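Can a robot tidy your room yet?

Imagine it's Saturday morning. Your socks are on the floor, there are toast crumbs on the bench and somebody has to empty the dishwasher. Wouldn't it be brilliant if a robot did the lot?

People have been dreaming about that for a very long time, and scientists and engineers are getting closer! But chores are much harder for a machine than they look, and a big part of the reason is at the end of your arms.

Have a look at your hand. Wiggle your thumb. Your thumb can reach across and press against your fingers, and that lets you pinch a pea, hold a pencil or grab a slippery plate. Lots of robots have a simple claw with two parts that squeeze together. Others have a hand shaped a lot like yours.
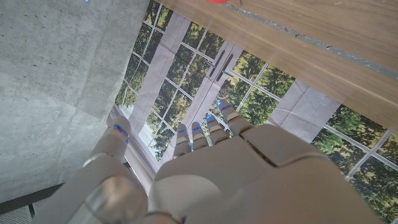
A robot hand with four fingers and a thumb. Each one has a little blue light.

Having fingers is only the start, though. The robot also has to work out where things are, how far to reach and how hard to squeeze. Squeeze a tomato too hard and you get tomato sauce. Squeeze a glass too softly and, well, get the broom!

Try this at home

Put a small block on a table. Shut your eyes, turn your head away and try to pick the block up using just your thumb and one finger. Tricky? Now do it with thick winter gloves on. Your skin normally tells your brain heaps about what you're touching, and with gloves on you lose most of that. Many robots can feel very little, so they rely on cameras.

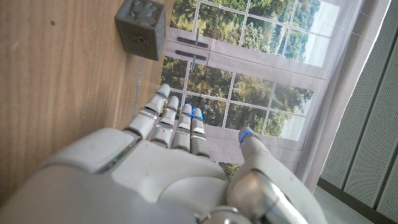 Picking up one small thing from a table is a favourite practice job for robots. Engineer Nandini Nadar, who works in Mulludton, says a robot might try the same grab 500 times before she's happy with it. "Then I move the table a bit and we start again," she says. "My little brother thinks it's the most boring job in the world. I love it!"

So what can robots do now?

Vacuuming floors: yes, plenty of homes have one that does this.
Moving boxes in a warehouse: yes, and some are very good at it.
Folding a T-shirt: sometimes, and often slowly. Cloth flops into a different shape every time.
Tidying a whole messy bedroom in any house: not reliably yet.

That last one may be a while off, so your socks are still your job. What chore would you teach a robot first? Draw your robot and give it the kind of hands it would need.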